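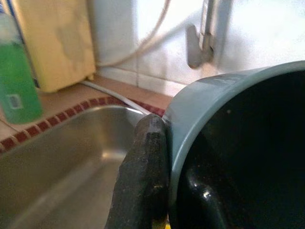 What the Hymnbooks Remember: Project Report

Religion and Community Life, fall term
Turned in Nov 1, 2023
Advisor: Annunziata Orlandini

How I picked this

I grew up at Dunar Street Chapel, so I've been holding the same blue hymnals since before I could read them. When we had to choose a topic on how a congregation passes things down, most of my class went for sermons or youth groups. I wanted the songs! My question was pretty simple: which hymns does a small church really sing, and how do people decide that?

My first plan was way too big. I was going to compare four churches, and Professor Orlandini wrote "which semester is this for?" in the margin of my proposal (fair). I cut it to two: my own chapel, and Skundosberg Lutheran, which is a twenty-minute bus ride away and has an organ, a real choir and a lot more stairs.

What I did

Both churches keep their old Sunday bulletins, mine in shoe boxes and theirs in labeled binders. I typed up the hymn numbers from 51 bulletins at each church, going backward from April. I used Tekoder, the tagging program we learned in class, to sort every hymn by theme, season and where it sat in the service. Opening hymns, communion hymns and closing hymns turned out to behave really differently, so I'm glad I kept that last one.

Then I talked to people. I did 20 interviews, mostly over coffee after the service, and I asked everybody the same questions: what do you want sung at your funeral, what do you never want to hear again, and who taught you to sing in church. The middle one got the longest answers by far.

What I found at the chapel

We sang 111 different hymns in that stretch, and I would have guessed half that. But the same handful keeps coming back as the closing hymn. Our music leader, Fabrice Le Goff, picks the songs on Tuesday nights after he reads the pastor's outline, and he told me he has a "safe list" for the end of the service. "If the sermon was hard, I want them walking out on something they know by heart," he said. I had never noticed, and I've been walking out on those songs my whole life.

Older members nearly all learned from a parent or grandparent standing next to them. People my age said the car, or camp. One woman sang me the alto line of her mother's favorite right there by the coffee pot, and I forgot to write down her answer to the next question.

What I found at Skundosberg

Here the calendar runs everything. Advent hymns stay in Advent, Lent gets its own set, and if you want a Christmas carol early you are out of luck. The choir director works from a planning notebook handed down from the last director, a Mrs. Donati, whose pencil notes are still in it. My favorite says "too slow last year, do not let them drag." So the list there is partly being chosen by somebody who retired before I was born, and I spent a lot of my presentation on that notebook.

They also sing every verse. We skip the third one all the time at the chapel, and I got teased about it more than once.

Problems I ran into

Some of our bulletins only say "Special Music," with no title, so those slots are blank in my data. I also tagged the first batch before I had settled on my themes, and had to go back and redo them one evening until the library closed. And I know a lot of the people I interviewed at the chapel, which probably made them nicer to me. At Skundosberg I was a stranger, and I think I got shorter answers for the first few weeks.

I didn't record anyone. I took notes by hand and let people read them afterward, and two of them changed their funeral hymn.

What I'd do next

I'd like to add a church with no printed bulletin at all, where the songs go up on a screen and the record disappears on Monday. I'd also want to sit in on a planning meeting, because I only heard about those secondhand. Mr. Le Goff has already said I can come on a Tuesday if I bring my own pencil.

My hymn lists and interview questions are in the class folder under my last name.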